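Home Forums New posts Members Search Log in

Planning and Budgets > Two-arm shelf cell, what to buy first

jelano_ops
We are putting together a budget for a two-arm shelf picking cell at the Kaewsai site. Mixed groceries: boxes, tins, soup cans, the squat round sort as well. Until the purchase is signed off, all the work is in simulation. The question is the order of spending. Flamholm quote 900 per replacement finger set for the multi-fingered hand and 600 for a parallel gripper with plain pads. Currency is euros, before tax. Lead time is 10 weeks on the hand.

My draft has 2 of the hands, one per arm, and nothing held back for spares. 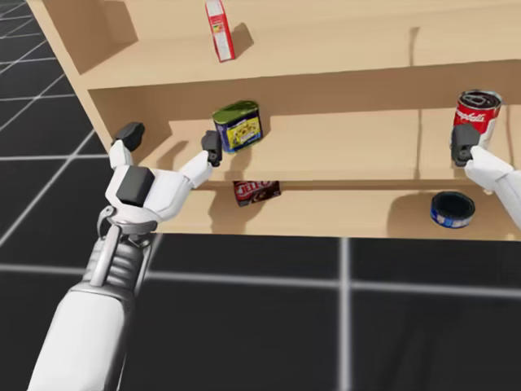
Reach to the middle level is the figure I would settle before any of that. If the forearm has to come in low and climb, the wrist needs clearance from the side panel, and a wider shelf costs less than a longer arm. I have left the shelf unit out of the draft until the width is fixed.

usa_phuthong
No spares is a mistake. Fingertips are a consumable. At Junbridge we budgeted the arms to the last euro and put the pads under "sundries", then stopped for most of March waiting for a parcel. Put one finger set per hand in the first order.

torque_and_tea
Disagree with buying the hands at all. Tins, cans and cartons are cylinders and cuboids. A parallel gripper will hold them provided the stroke is wide enough. Check the stroke against your widest item, with the item lying down as well as standing up.

jelano_ops
Stroke is the problem. The squat can is wider than the soup can and there is a shelf above it, so a grip from the top is out on the lower levels. I can send the item list if anyone wants it.

O. Chantharasri
Then cost a mixed pair. Hand on one side, parallel gripper on the other, same flange on both so they can be swapped. You lose symmetry in the software, so allow engineering hours for that. Does the Flamholm price include the cable and the adapter plate? Ours did not.

torque_and_tea
Mixed pair doubles the spares list. I would still go with two parallels and change the shelf pitch.

usa_phuthong
The shelf pitch is set by the customer in most of these jobs. jelano_ops, is it fixed?

jelano_ops
Fixed at Kaewsai, yes. Adapter plate is not in the quote, I have just looked. I have asked Flamholm for a revised one with the plate, the cable and a finger set per hand, and a second version with the mixed pair. Will post both when they come.

Page 1 of 1 Reply Back to Planning and Budgets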